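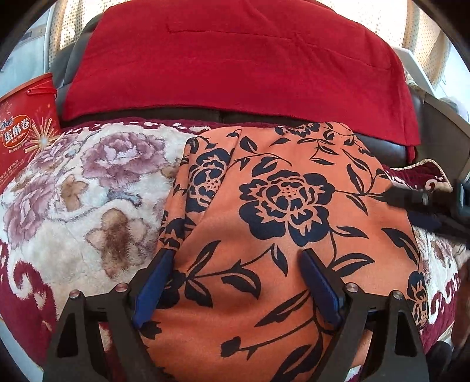
Sofa throw

A sofa throw is a loose piece of cloth or a blanket laid over part or all of a sofa. It may protect the seat, add warmth, change the color of a room, or serve as a light cover for a person sitting or lying down. Unlike a fitted slipcover, a throw has no shaped sections and is held in place only by its weight, by friction, or by being tucked into the gaps of the seat. The same piece is often used on a bed or a chair.

The word is also applied to lengths of printed cotton, shawls and tablecloths put to the same use. In the furniture trade, "throw" usually means a finished product with hemmed or fringed edges. A plain length of fabric is sold as yardage or as a drape.

Types

Plush throws have a raised pile and are commonly made of polyester. They are thick for their size and tend to stay where they are put, so they are often chosen as a seat layer. The pile flattens with use and can usually be lifted again by shaking or light brushing.

Woven throws are flatter and hang more cleanly. Wool, cotton and acrylic are the usual fibers. A flat weave shows fold lines after storage, especially in a single strong color such as red or navy, where a crease catches the light.

Printed throws carry a pattern applied to the surface of the cloth. Large floral prints in one dark color on a bright ground are a long-standing type. Because the back of a printed cloth is often paler than the face, one that is folded over itself may show two shades. Cloth dyed or printed through does not have this effect.

Quilted throws have a filling between two layers and are stitched to keep it from shifting. They are bulky when folded and are less often layered with other pieces.

Use on leather

Throws are common on leather sofas. Leather can feel cold in winter and sticky in warm weather, and a layer of cloth reduces both. It also shields the surface from body oils, pet claws, buttons and rivets.

Smooth leather gives little grip. A light cotton cloth laid directly on a leather seat will slide forward when a person sits down, and it gathers in folds near the front edge. The usual remedy is to put a heavier pile blanket underneath. Some owners use a rubber mesh of the kind sold for rugs, though certain rubber and vinyl backings can mark finished leather if left in place for a long time.

Color transfer is a second concern. Strongly dyed cloth, particularly red, orange and dark blue, may stain pale leather when it is new or damp. Dark brown leather hides slight transfer but is not immune to it. New throws are generally washed before they are placed on leather, if the care label allows.

Leather that is covered for months at a time will fade less than the uncovered parts. On a sofa near a window, the backrest top and the arms may become visibly lighter than the seat.

Arrangement

The backrest and the seat are normally covered by separate pieces. A backrest throw is draped so that part of it hangs behind the sofa, which helps to balance the weight at the front. If too little cloth is left at the back, the piece works its way down onto the seat. The lower edge is either tucked into the gap between the cushions or left hanging free above it. A free edge tends to sag in the middle, with the corners dropping lower if the cloth has been laid at an angle.

A seat throw may run the full width between the arms or cover one place only. Full-width pieces are tucked at the back and sides. Single-place pieces are often folded lengthwise to form a band that runs up the backrest and down over the front of the seat.

Layering is the practice of laying one throw on another. A plain, thick piece is most often put at the bottom and a thinner, patterned one on top. Where several colors are combined, decorators commonly keep one piece plain. Warm colors such as red and orange are frequently paired with brown furniture.

Sizes

There is no general standard. Retailers use names such as small, large and sofa-size, and the measurements behind these names differ. The household textile brand Prokberg lists its widest plush throw at 208 centimeters. Its smallest, sold for armchairs, is a little over half that width. Treloar, a maker of printed cottons, sells its cloth both as hemmed throws and as uncut lengths, and has offered floral designs in 26 colorways.

Shrinkage should be allowed for when choosing a cotton throw. Treloar's care leaflet gives a figure of 6 percent in length for its unwashed cottons.

Folding and storage

A large throw is easiest to fold on a flat surface or with two people holding the corners. The cloth is brought edge to edge, smoothed outward from the fold, and then folded again in the other direction. On a sofa, where the surface is soft and the space is short, the piece is usually folded in half over the seat first and then drawn in from one side. Thin cloth laid on plush tends to cling to the pile, and it may need to be lifted clear before each fold.

Folded throws are kept over an arm, in a basket, or on a shelf. Changing the position of the folds from time to time limits permanent creasing. Rolling is an alternative for printed cloth and leaves fewer hard lines. Woolen pieces need protection from moths and are best stored clean.

Care

Polyester plush is normally washed cool and dried at low heat, as high heat can harden the tips of the pile. Cotton tolerates warmer water, but dark prints keep their color better in a cool wash with the printed face turned in. Wool is hand washed or dry cleaned unless marked otherwise. Strong reds and oranges should be washed separately until the water stays clear.

Between washes, throws are shaken outdoors or vacuumed with an upholstery tool. Ultau, which makes fabric care products, recommends washing seat throws every 7 weeks in homes without pets and more often in homes with them.

See also

Slipcover
Antimacassar
Bedspread
Upholstery
Afghan (blanket)

This page was last edited on April 1, 2023.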